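Compte rendu de la réunion « pinces », mardi 30 octobre 2018

Présents : Gert Le Roux, l'équipe Tendari presque au complet, et moi au clavier (encore !).

On a commencé avec dix minutes de retard, le temps de retrouver le câble du projecteur. Gert a tout de suite attaqué par la comparaison des doigts : d'un côté les Lurkitz à patins nervurés, de l'autre les Bakke à patins lisses. Il a fait 112 prises avec chaque jeu, toujours en tenant la pince à la main, et il a surtout insisté sur les tissus épais. Son avis est net : sur le jean, les nervures accrochent bien mieux, surtout quand on attrape un bord de poche ou la ceinture. Les patins lisses s'en sortent mieux sur les chemises, où ils marquent moins. Moi j'ai essayé les deux hier et je trouve les Lurkitz un peu durs à refermer au bout d'une heure, mais je suis la seule à m'en plaindre. 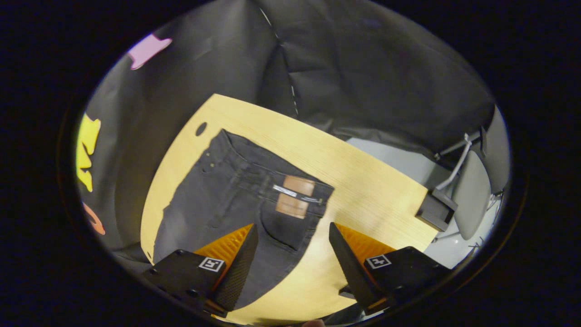 Longue discussion ensuite sur l'ordre des gestes pour le pantalon. Gert voudrait partir de la ceinture et rabattre vers les jambes, je préfère une jambe sur l'autre d'abord. Pas tranché, on fera 200 essais de chaque manière et on regardera les courbes d'ouverture de la pince.

Caméra : le grand angle plaît à tout le monde parce qu'on voit les deux doigts et le vêtement en même temps, mais les bords sont très courbés et il faudra refaire la calibration. Je m'en charge (j'ai déjà le damier sur mon bureau).

Contrôleur Lomum : Gert l'a trouvé nerveux avec le réglage d'usine. On garde le nôtre pour l'instant.

Budget : il reste 3000 euros. On en bloque 2000 pour un deuxième jeu de doigts et des patins de rechange, le reste attendra.

À faire : moi, calibration et tri des enregistrements ; Gert, devis chez Lurkitz et essais sur le pantalon.

Prochaine réunion début novembre, Gert envoie la date.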